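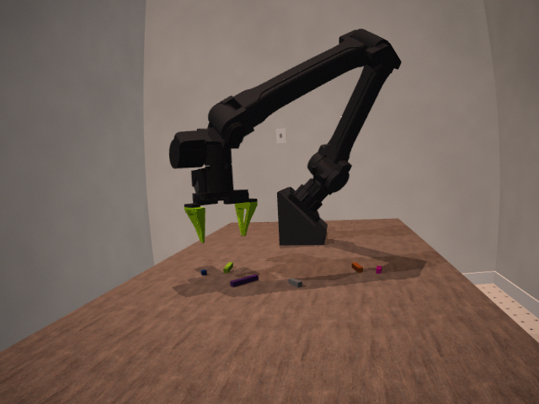

Table care, the quick version

Written in a rush between the school run and work so forgive the state of it. Had a few messages after the last one about drawers, mostly asking about wooden tables. Rings, sticky patches, wobble, scratches. Going through them as they come to me.

White rings first. Heat or damp trapped in the finish, usually not in the wood itself. Try the gentle thing first. Dry cotton cloth folded over (old pillowcase is ideal), iron on low, no steam, press for a few seconds and look. Again if it's fading. Stop if it isn't. Don't go and make a cup of tea with the iron sat there. I did that in February and the mark is now iron shaped.

If that doesn't shift it, smear of petroleum jelly over the ring, leave overnight, wipe off in the morning. Works on mine about half the time. Mayonnaise does the same job but smells.

Black rings are another matter. Water's got right through. Sanding and refinishing, or a fruit bowl on top. I have a fruit bowl.

Sticky table. Nearly always polish build-up. Spray on spray on spray for years. Warm water, small squirt of washing up liquid, cloth wrung out until it hardly drips. Do a patch, dry it, do the next patch. Change the water when it goes grey, which it will. Then leave the spray alone for a bit. A dry cloth does most dusting perfectly well.

Waxing. Two or three times a year if it's a waxed table, never if it's varnished, you'll just be pushing it about. Thin coat. Thinner than that. Go with the grain, wait until it looks dull, buff with something soft. I use Skevitz, the small tin, because Clomstead is the only shop near me that stocks any and that's what they have. Still on the same tin after 4 years.

Test on the underside before anything goes on top!! Sunil Dewan wrote in to say he put lemon oil on his mother's sideboard without checking and it went patchy all down one side. Underside. Always.

Scratches. Light ones, rub a walnut along them, then your thumb, then a cloth. Deeper ones want a wax stick. Buy one shade darker than you think, pale filler shows up worse than the scratch did. Warm it in your hand, press in, scrape level with an old bank card.

Wobbles. Check the floor before you blame the table. Turn it a quarter of the way round and see if it still rocks. If it stops, it's the floor and you want a felt pad under one foot. If it carries on, tip the table over (two people, blanket down) and tighten every bolt you can find. Long tables loosen at the far end where people lean. Ours had 8 bolts and all of them were slack, no wonder the peas rolled.

Crumbs in the join of an extending table. Cocktail stick, then hoover with the thin nozzle. A dry toothbrush is good as well. Don't use a knife, it chips teh edge.

Candle wax. Bag of ice on it until it goes hard, lift off with the bank card, wipe up any wet straight away or you're back to white rings.

Felt pads under chairs and anything heavy that gets dragged. The stick-on ones from Pedgate are 90p a sheet and fall off by summer. The nail-in ones stay put. Ludmila Ondrejka cuts up an old wool jumper that's been through a hot wash and glues that on, I've not tried it but hers look very smart.

Sunshine. If the table's by a window, move the cloth or runner now and then or you get a dark stripe down the middle. Same goes for place mats and lamps. Turn the whole table end to end when you do the spring clean.

Crayon comes off with a dab of toothpaste, the plain white sort. Biro mostly doesn't. Felt tip, don't ask.

Right, thats the bell. Chair seats next time, the woven kind, Babar Rind has been waiting ages for that one.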